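Assembly Notes for the Grandell Bed

The Grandell arrived in two cartons. The delivery note said two cartons, so the count was correct, and I signed for them.

Carton one held the headboard, the side rails and a bag of bolts. Carton two held the slats, the centre beam and a booklet printed in grey on slightly paler grey. The booklet advised two people for assembly. I read that page, turned it over, and began.

The headboard is upholstered in a fabric the manufacturer calls Kutby. It is a flat weave, close to sailcloth, and it marks if you rest a screwdriver on it. I can now show you where. The mark is level with the left pillow and is covered when the bed is made.

Step 1 joins the side rails to the headboard with five bolts. Four of the holes lined up. The fifth was out by the width of the bolt. I loosened the others, put the difficult one in first, and tightened the rest in the order they would accept. The old bed had needed the same treatment. I remembered the order of the bolts before I remembered who had been holding the rail.

Step 2 concerns the centre beam. The beam has a foot in the middle, adjustable by a threaded collar, and the floor of this room is not level. It falls towards the window. On the old bed we dealt with this using a folded bus timetable, replaced each May when the new one came out. The last timetable was still on the carpet when the old frame was taken away. I threw it out, then took it out of the bin and looked up the times. The route has since been withdrawn.

The collar took up the slope in three turns.

The slats are sprung beech and fit into rubber cups. Each slat must be bowed upwards. I fitted the first one upside down and noticed only when its neighbour stood higher. The weight rating is given for each half of the bed separately. I read both figures, although only one applied.

Step 6 is the motor. The Grandell raises at the head and at the foot, and the mechanism, a Kateck unit, hangs under the frame on four brackets. It weighs more than the slats together. I lay on my back and lifted it with my knees while starting the first thread by hand. This took roughly 30 minutes, most of it spent resting. There is a good view of the underside of a bed from there. Someone at the works had written a tick in pencil on the beam.

The cable runs to the wall behind the bedside table, an Ulloa with a single drawer, bought some years before and one of a pair. The other went with the other lamp. The drawer runs on wooden runners and sticks in wet weather. I rubbed the runners with a candle end and it stopped sticking.
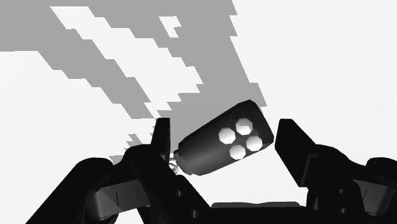

Handset, dark casing, four white buttons.

The booklet says to pair the handset before the mattress goes on. I had already put the mattress on. It paired regardless.

I raised the head to its limit and lowered it. I did the same with the foot. The motor makes a low, even sound, a little like a fridge in another room, and stops without a knock. The fabric stayed clear of the wall. I checked the bolts again and found a quarter turn in one of them.

There is a setting on the last page for storing a preferred position. The bed will hold two, one for each sleeper, and will not finish setting up until both are filled. I stored mine flat, with the head up slightly for reading. For the second I lay on the right-hand side, where the mattress was cooler, and moved the foot up by small amounts until it was at the height that used to be made with a cushion.

I stored it and the light on the motor went green.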